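24 September 2022

Bedroom bench, winter clothing, second session. Carrying on from the February notes, which stopped at the knitwear.

Weighed everything again before starting. The kitchen scale agrees with itself if it is left on for a minute first. The long Denum parka is 1,031 g with the hood on. The Zivisero gilet is 396 g. The thin liner that goes under either of them is 211 g. I have written these on the tape inside each storage bag so we stop re-weighing.

Main job was folding the padded jackets. What we want is a bundle that goes into the 70 litre box with the lid shut, without hard creases along the stitching when it comes out in the spring. Method as agreed with Tomomi Nagano:

Zip up fully, lay face down, smooth from collar to hem.
Sleeves in across the back, cuffs towards the hem.
Sides in to the middle, then fold up once. No rolling.
Leave it for a bit before it goes in the box.

Working on the bed again, as the table is too narrow for the parka. The bed has its own trouble, in that the fleecy blanket grips the nylon on one side and the jacket twists as the second fold goes over. On a flat sheet it slides too much the other way. I prefer the blanket. Tomomi prefers the sheet and gets a neater edge, so this may just be hands.
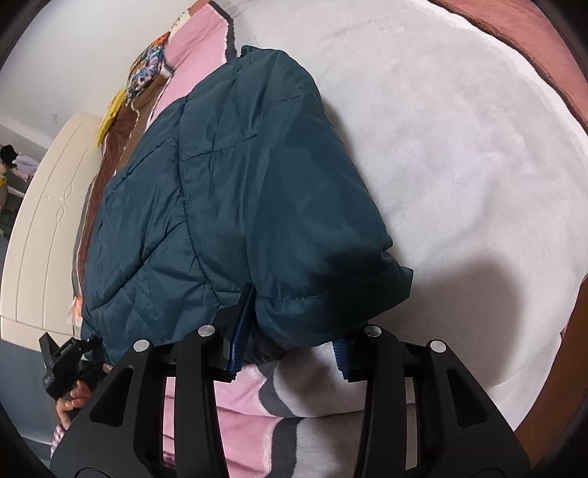

The quilted ones do not fold down flat whichever way they are started. Air stays in the baffles and the bundle swells in the middle. Pressing with the forearm from the collar end helps; pressing from the hem end only pushes the air up into the collar, where it has nowhere to go. Diagonal stitching seems to make it harder to find a fold line. With straight channels I fold along a seam and it holds. With diagonal ones the fold crosses them and springs back a little.

Tried the Cenov bag with the drawstring on the gilet. Fine for travel, too tight for months in a cupboard. Took it out again and used a cotton pillowcase.

The Ikeda jacket has a sticky zip. Rubbed a candle stub along both sides, ran it up and down a few times, better but not right. Put aside, not packed.

Left to do:
-- second box needs a lid, the old one is split at the corner
-- wash the liner before it goes away
-- ask Tomomi whether the cedar blocks are still any good or need sanding
-- strip the bed, there is fluff on everything

Gloves and scarves next time. They can share the small box.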